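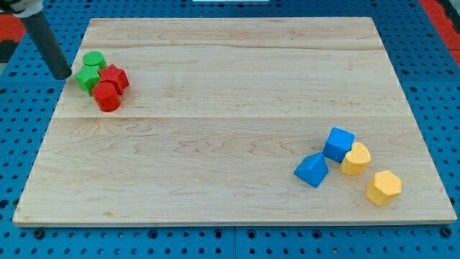

Mittwoch, 8.12.26. Um sechs aufgestanden, Heizung im Flur wieder kalt. Den Vormittag mit den Unterlagen für die Küche verbracht. Das Angebot von Dalletti liegt jetzt bei 2147 Euro, ohne Montage, die kommt mit 634 dazu. Das ist mehr, als wir im Januar besprochen hatten. Beim Holz bin ich inzwischen entschieden: hell, so wie die Ahornfarbe der Platte auf dem blauen Lochbrett, mit der Naht quer durch und den kleinen Wirbeln in der Maserung. Refilwe findet die Wirbel unruhig. Mich stören sie nicht, und eine Naht zwischen zwei Brettern darf man von mir aus sehen.

Mittags mit Lungile Mabaso telefoniert. Sie hat die alte Spüle bis Ende der Woche abgeholt, sagt sie – mal sehen. Den Herd will sie nicht. Ich stelle ihn erst mal in den Keller, neben die Kisten von Mutter.

Danach einkaufen: Kartoffeln, Lauch, Kerzen, Spülmittel. An der Kasse lange gewartet. Auf dem Rückweg Regen, die Tüte ist vor der Haustür gerissen.

Abends Suppe auf der Kochplatte im Wohnzimmer, das geht besser als gedacht. Refilwe will 200 Euro beim Griffsatz sparen und die alten Griffe abschleifen. Ich habe gesagt, dass ich darüber schlafe. Bei zwei Schubladen fehlen die Schrauben.

Morgen bis 8 Uhr bei Dalletti anrufen, wegen der Sockelleiste fragen. Außerdem Zählerstand ablesen und Brief an die Versicherung einwerfen.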